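件名: Re: [honbridge-ml] 控えGKの出場記録と、フリルタイン戦の観客数について

エルバさん、みなさん

ニカノール・マンシージャです。お返事がすっかり遅くなりました。読んだその晩に書きはじめたのですが、昔のプログラムを引っぱり出したら懐かしくてつい読みふけってしまい、気がつけば夜中の二時、という日が続いておりました(妻には、調べものと読書は別のものだと言われております)。

> マンシージャさん、みなさん、こんばんは。キローガです。
>
> ホンブリッジの選手名鑑、GKの項を書きはじめたのですが、
> 早々に行きづまっています。背番号37をつけていた若い
> 控えキーパーのことです。12月にブトロスから期限付きで
> 来て、スクルキク杯のフリルタイン戦に出た、というところ
> までは私も覚えています。ところがクラブの年鑑では出場なし、
> 当日のプログラムではベンチ、私のノートには「後半から」と
> 書いてあるんです。雨でにじんでいて、その先が読めません。
>
> もうひとつ、その試合の観客数も合いません。年鑑は267人、
> 地元紙の切り抜きは600人です。いくらなんでも差がありすぎ
> ますよね。私は北側のゴール裏にいましたが、600人もいた
> ようには思えませんでした。でも267人というのも、あの
> 売店の列を思い出すと少なすぎる気がして……。
>
> どちらかお分かりになる方、いらっしゃいますか。急ぎません。

まず37番の彼のことから書きますね。

結論を先に申しますと、出ています。私はあの日、メインスタンドのいちばん端、屋根の切れたあたりに座っておりまして、ハーフタイムが終わって選手が出てきたとき、うちのゴールに向かって走っていく背中が37番だったのをよく覚えているのです。前半のキーパーは相手のフォワードと交錯して肩を押さえていましたから、ああやっぱり代わるのか、と隣の人と話しました。後半の早い時間に、右からの低いクロスを彼が片手ではじいて、それがポストに当たって外へ出た場面がありましたでしょう。あれはエルバさんの目の前だったはずです。ノートのにじんだところには、ひょっとするとそのことが書いてあるのではありませんか。

年鑑のほうは、どうも先発とベンチの一覧をそのまま写して作ったものらしく、カップ戦の途中交代がほかにもいくつか抜けています。フリルタイン戦の次の回でも、終了間際に入った左サイドバックが載っていません。ですから年鑑の「出場なし」は、少なくともスクルキク杯に関しては、あまり頼りにしないほうがよさそうです。リーグ戦の欄はわりあいきちんとしていて、私の手元の記録ともほとんど食いちがいがありません。なぜカップ戦だけ雑なのか、編集した方に一度うかがってみたいものです。

試合そのものは2対0でうちの勝ちでした。得点はどちらも前半ですから、彼は後半の無失点を守りきったことになります。名鑑に書くなら「途中出場、後半無失点」でよろしいかと思います。ブトロスへ戻ったのは年が明けてからで、それきりうちのユニフォームを着ることはありませんでした。リーグ戦でもベンチには何度か入りましたが、出番はなかったはずです。とはいえ、こちらは私がアウェーに行けなかった試合もありますので、念のためどなたか確かめてくださると助かります。 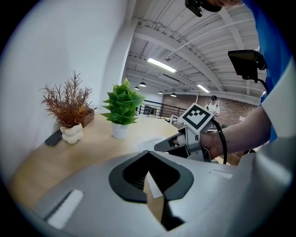
テーブルの上の白い紙

さて、観客数です。こちらのほうがずっとややこしくて、正直なところまだ決めかねております。

267人という数字は、おそらく当日券の枚数ではないかと私はにらんでいます。というのも、あのころスクルキク杯では年間パスがそのまま使えまして、パスの人は入口の回転ゲートではなく、駐車場側の木戸から入っていたのです。私もいつもそちらからでした。係の方とはすっかり顔なじみで、寒い日などは「早く入んなさい」と手を振られるだけで、数えている様子はまるでありませんでした。もし年鑑の数字がゲートの記録だけから来ているとすれば、木戸から入った人間は私も含めて、そっくり抜け落ちていることになります。

いっぽう地元紙の600人は、いかにもきりがよすぎます。記者の方が記者席からスタンドをぐるりと見わたして、えいやっと書いたものでしょう。同じ新聞のほかの試合の記事も見てみたのですが、やはりきれいな数字ばかり並んでいました。悪く言うつもりはないのです。あの記者席は柱のかげで、ゴール裏など半分も見えなかったでしょうし、締切もあったでしょうし。

そうなると本当の人数はその間のどこか、ということになりますが、間が広すぎて名鑑には書きようがありません。私としては、観客数の欄には年鑑の267人を入れておいて、注で「地元紙は600人とする。年間パスの入場者が含まれていない可能性がある」と添えるのがいちばん無難ではないかと思います。勝手に平均をとったりするのは、あとで読む人が困りますから、やめておきましょう。以前リーグ戦の順位表でそれに近いことをやって、直すのにひと冬かかったのを、古くからこのリストにいらっしゃる方は覚えておいでかと思います。やったのは私です。その節はご迷惑をおかけしました。

そういえば売店の列のことですが、あれは人が多かったというより、スープの鍋がひとつしか動いていなかったせいではないでしょうか。私も並びましたが、列がちっとも進まず、手に入れたころには後半がはじまりかけておりました。あやうく37番の登場を見のがすところだったのです。味はよかったですねえ、あの豆のスープ。いまの売店にはもうないのが残念でなりません。

それから、これはエルバさんへのお願いなのですが、もしノートのそのページを明るいところで斜めからご覧になれるようでしたら、「後半から」の続きがどうなっているか、もう一度だけ試していただけませんか。鉛筆書きなら、へこみが残っていることがあります。私の古いノートはそれでずいぶん助かりました。ボールペンだとちょっと難しいかもしれませんが、やってみて損はないと思います。無理に広げて紙を傷めてしまってはもったいないので、どうぞお手やわらかに。

フリルタイン側の記録をお持ちの方にも、ぜひうかがいたいです。あちらのプログラムには前の試合のメンバー表が小さく載っていることが多かったので、次のホームゲームの号があれば、交代の件は一度に片づくはずなのです。どなたか、物置や押し入れに眠っていませんでしょうか。実物でなくて書き写しで十分ですし、うろ覚えのお話でもたいへんありがたいです。

GKの項、エルバさんの下書きを楽しみにしております。前に送っていただいたセンターバックの項は、読んでいるだけであの泥んこのピッチの匂いがしてくるようで、二度も三度も読み返しました。どうかあの調子で、のんびりお書きください。私の担当のウイングの項は、ええ、その、もう少しだけお時間をいただければと思います。写真の整理に手をつけたのがいけませんでした。

寒くなってきましたので、観戦の際はみなさん暖かくしてお出かけくださいね。私は次のホームゲームも、いつもの端の席におります。見かけたらぜひ声をかけてください。

ニカノール・マンシージャ

追伸 37番の彼がスクルキク杯でつけていたグローブは、黄色だったか緑だったか、隣の席の友人といまだに意見が合いません。私は黄色だと思うのですが、覚えていらっしゃる方がおられましたら、ついでに教えてください。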